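# fallden-cans

Data card for the canned goods and small household objects set, release of March 2021. Maintained by Otis Oyelaran. Label transcriptions by Gisela Palma.

## Contents

- 1,315 color images, split by session
- 74 object entries in `objects.csv`
- one text file of notes per session

Objects are mostly cans in different heights and widths, with a smaller number of patterned items that are harder to outline. Images come from more than one viewpoint, so an object can be whole in one file and half hidden in the next.

## Label fields

`label_text` holds only the letters that can be read in that image. Words that wrap around a can are entered as fragments - "Ch" and "Pin" are valid values, and they are not completed from other views. Stray single letters at the edge of a label go in `label_extra`.

`color_main` takes up to three values, listed top to bottom for fades and left to right for vertical bands. Stripes near the rim or base go in `stripe`, not in `color_main`.
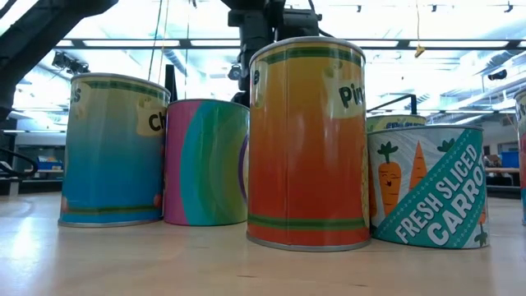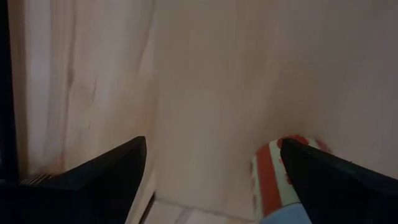

`shape` is one of `can`, `roll`, `box`, `soft`, `unknown`. Use `unknown` when less than half of the outline is visible and the material can't be judged. Do not copy the value from a neighboring file. Gisela's first pass did this in 93 rows; those were reset and entered again by hand.

`height_rank` is relative to the other cans in the same image, tallest first. It is left blank if only one can is present. It is a rank, so don't convert it to millimeters.

## Known problems

- Glossy labels reflect light in a vertical band. Color values sampled inside the band are too pale. Sample to either side of it.
- Metal rims are sometimes included in the outline and sometimes not. Sessions before number 70 include them.
- Red and orange are not separated consistently. Merge them if your task allows it.
- Pale backgrounds lower the contrast of cream label patches, mostly in dim images.

## Changes

Rows with an empty `shape` now read `unknown`. The old `brand` column is gone - it duplicated `label_text`. Rim outlines for the early sessions are being redrawn and are planned for May.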